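Bench notes, Wednesday, February

Hand comparison, second session. Potia five-finger against the Tiedemann two-jaw.

Started at 8:40. Zarmeena had the Tiedemann off the flange before I got in, so the whole day went to the Potia hand. I still think we should have run the two-jaw first for a clean baseline. Written down so I can complain about it later.

What I want to know is simple. Does a padded hand with fingers buy us anything on a sort task that a pair of jaws with decent rubber wouldn't? The Carnura people say yes, and they sell the hand with their controller, so of course they do. Their note claims up to 138 grasps between recalibrations. It doesn't say grasps of what. A foam cube is not a piece of fruit.

Task: sort loose items into two baskets by the labels written on the tabletop, fruits and office supplies. Same Skirkov arm as last month, same speed limit, same head camera. Nothing else changed that I know of, although somebody has been in the config file and the commit message just says "tidy."

Apple first, because it's heavy and slick and I expected trouble. 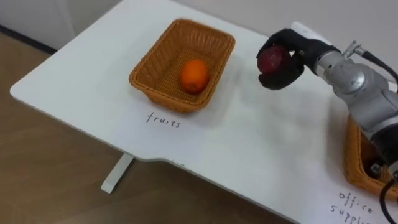
Approach height is still the number I trust least. The Carnura planner picks its own and reports it to three decimals, and I have no idea where those decimals come from. I set it by hand for the first block, then let the planner have it for the second. By eye I couldn't tell the two apart. Mohit thinks he could. Logs from both blocks are in the shared folder, so he's welcome to prove it.

Totals for the day: 42 pick attempts with the padded hand. 30 ended in the correct basket. 8 were dropped on the way. The other four I'm calling planner faults, since the arm stopped short and never closed on anything. If you're feeling generous you leave those four out and the hand looks better. I'm leaving them in. We bought hand and controller as one package and that's how it should be scored.

Things I noticed, in no order:

-- Thumb timing is late. The fingers arrive, the thumb thinks about it, and the item has already rolled a little. On round things this matters a lot. The jaws close from both sides together and don't have this problem.

-- Grip force readout drifts upward over a long session. Could be warm motors, could be the pads settling. I didn't separate the two, so I'm not going to claim either.

-- Cable routing on the wrist is poor. There's a loop that looks fine until joint six goes past about a quarter turn, and then it starts to pull. I taped it at lunch and it went better after that, but I also restarted the controller at lunch, so who knows.

-- The hand is bulky. From the head camera it hides a good part of whatever it's holding, plus the arm hides most of the right-hand basket. The detector was guessing at the office supplies side half the time. A second camera on the left would fix it. I asked for one in the fall.

-- Pads pick up dust and get slippery. Wiped them down twice with alcohol. The manual says nothing about alcohol either way.

Release is where I'd hoped the fingers would shine. With jaws you open and the thing falls from wherever it is. With fingers you're supposed to be able to lower it in and let go gently. In practice the controller calls "release" as soon as it believes it is over the basket, and the item drops from rim height anyway. So we're carrying the extra weight of all those finger motors and then using them like a clamp. Maybe that's a setting. I went through the release page in the manual twice and found one parameter that looked right. Changing it did nothing I could see.

Ran the orange a few more times after that, watching only the last stretch before release.
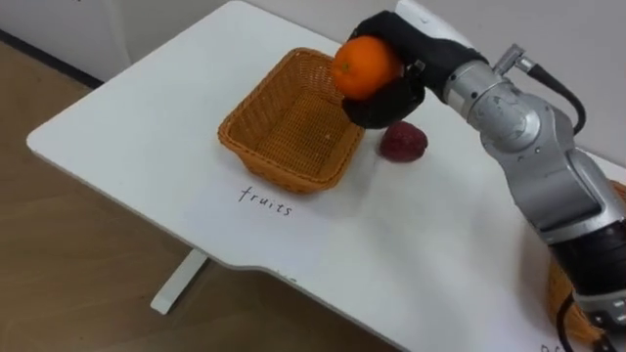

Mohit Joshi wrote back on the draft of this that I'm judging the hand on the wrong items. His view is that round fruit is close to the best case for jaws, and that I should put it against pens, a stapler and a roll of tape before I say anything about value. He also wants the thumb delay measured from the motor log and not from me standing there squinting.

Fair on the second point. On the first I half agree. Pens are where I'd expect fingers to do badly, and if they do well I'll say so here. But the sales note talked about produce, so produce is what I tested.

Zarmeena's point, made while putting the tools away, was that the planner faults all came in the second block. I checked and she's right. That makes hand-set height look better than I gave it credit for above, though four faults is thin and I'm not changing the setup over it yet.

To do:

-- Tiedemann jaws back on, same items, same number of attempts. No pad cleaning tricks.
-- Find out who wrote "tidy" and what they changed.
-- Ask Carnura what object the 138 figure came from. Expect no answer.
-- Pull the thumb delay from the motor log (Mohit volunteered, holding him to it).
-- Proper strain relief on the wrist cable. The tape is already lifting.

Shut down at 5:15. Arm parked, brakes on, hand left on the flange because the small hex key is missing again.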